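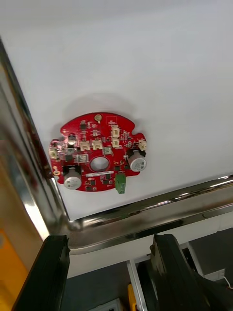

A circuit board mounted under a panel at Lacson. The connectors along its upper half are where most of the assembly time goes.

Budget for the trays before you budget for the arm

Most small manufacturers I talk to start planning for a robot the same way. They pick an arm, get a quote, divide the quote by an hourly wage, and take the result to whoever signs the checks. I did it that way myself the first time. I now think it is the wrong order, and that it explains a good share of the arms standing under dust covers in shops the size of ours.

I run purchasing for Lacson, which builds dispensing and locking units for vending and parcel machines. We are a small outfit. Our work is final assembly: boards, solenoids, wire harnesses, a chassis, a cover. Stumetti, our integrator, put in our first cell. Our second, for harness handling and board connection, is in the budget now, and I have been the one defending the numbers.

My argument is simple. For electrical assembly, the arm should be one of the last lines you fill in. The first lines should be the parts, how they arrive, and what they lie in.

Start with what a quote usually leaves out. Our first one covered the arm, the controller, a gripper, a safety package and a number of days of programming. It did not cover part presentation, because the sales engineer assumed we would present the parts the way we already did. We did too. Our people picked out of plastic bins and had never complained, so the bins went into the plan at a cost of zero.

A person picking from a bin does a lot of work that never shows up on a time sheet. She turns the part over, shakes a cable free, finds the plug and lines it up on the way to the board. If you give that job to a machine, every one of those small motions has to be paid for in some form. You can pay for it in software, in fixtures, in supplier packaging, or in a person standing next to the machine. You will pay for it somewhere, and the only real choice is whether you see the cost before you sign or after.

Solenoids are a good case. On a drawing, a push-pull solenoid is a block with a rod sticking out of it, and anyone would call it easy to grip. Delivered, it is a block with a rod, a spring, a cable and a plug on the end, and the cable goes wherever it likes. The metal is shiny and throws reflections back at a camera. The plug can end up some distance from the body it belongs to, next to a plug that belongs to a different one.

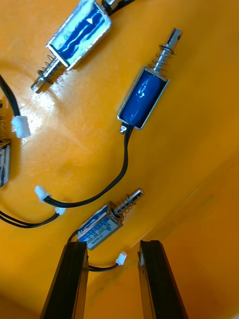
What the first cell cost us

I will stick to figures I can stand behind. The extra trays, dividers and stands for the first cell came to $2,399. That line was not in the original budget. It is a small amount of money next to an arm, and I still had to go back and ask for it, which cost more in goodwill than the trays did in dollars.

The larger cost was time. The cell sat for 8 weeks after the arm was bolted down while we sorted out how parts would reach it. During those weeks we paid for the floor space and for the people doing the job by hand. None of that is the integrator's fault. Stumetti built what we ordered. We had ordered an arm for parts we had never described properly.

When I went through our active part list this spring, I found 74 part numbers that include a length of loose wire. Every one of them is a part that can change shape between the supplier's dock and our bench. I had never sorted the list that way, because for hand assembly there was no reason to. For anyone planning a purchase like this, I would make that sort the first job, ahead of the first sales call. It takes an afternoon and needs only a spreadsheet.

Some of those parts should come off the list altogether. A harness that goes into a slow-moving unit is not worth teaching to a machine. Some can be changed at the source. We asked Trustside, who make several of our harnesses, whether they could deliver them laid flat in a set direction instead of bagged. They could, for a price per piece, and that price belongs in the automation budget even though it shows up on a different invoice. If you leave it out, your payback figure is wrong.

The case against waiting

There is a fair objection to all this. Gripping and vision keep getting better, and the software now being sold is trained on messy parts, with cables crossing and labels turned every which way. Why spend money on tidy trays when the next version may not need them?

I take that seriously. I have watched newer systems pick things I would have bet against. If I were running a plant with a large engineering group, I might buy on that basis and let the group work out the gaps. But a budget covers a year, and it has to be met with the equipment that exists when the money is spent. A tray is also cheap and keeps its use. If the software improves, the tray still holds parts, and a person can still pick from it on the days the cell is down.

The better version of the objection is that you learn nothing until a machine is on the floor. That one I partly accept. We could not have written our part list the way it is written now without the first cell. My answer is to rent or borrow time before buying. Our integrator has a demonstration room at Grudurwood where you can bring your own parts for a day. Bring the real ones, straight out of the box, with the ties and labels still on them. Do not bring the nice set from the display case.

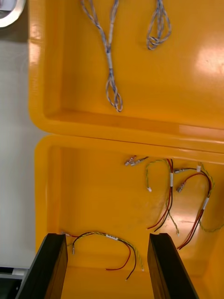

And bring more than one kind. A solenoid and a harness look like neighbors on a bill of materials, but they need different handling at nearly every step. A harness has branches, with ends that have to go to different places, and holding it by the middle tells you very little about where the ends are. We had the two down as a single line in our first plan, under "small electrical." They now have separate lines, separate trays and separate cycle-time estimates, and the harness estimate is the one I trust least.

I also put a line in for changes. Our plan for the second cell assumes 3,000 units before the board layout is revised, and a revision can move a connector or swap it for another type. A worker adjusts to that in a morning. For the cell it means new positions, maybe new fingers on the gripper, and a day or more of someone's time. If your product changes often, that line may be the largest one on the page, and it is better to find out while it is still a page.

None of this is an argument against buying. I am asking for the second cell, and I expect to get it. What I have changed is the order of the request. It opens with the part list, goes on to supplier packaging, trays and fixtures, then the trial day, then the allowance for changes. The arm comes after that. By the time I reached it, two of the models I had been considering were off the table, one for reach and one because its gripper was too wide to get between the rows of parts. I would have found both of those out in the shop the last time.

The request goes in at the end of April. The packaging quote is still open, and I have left that line blank until the supplier confirms the price in writing.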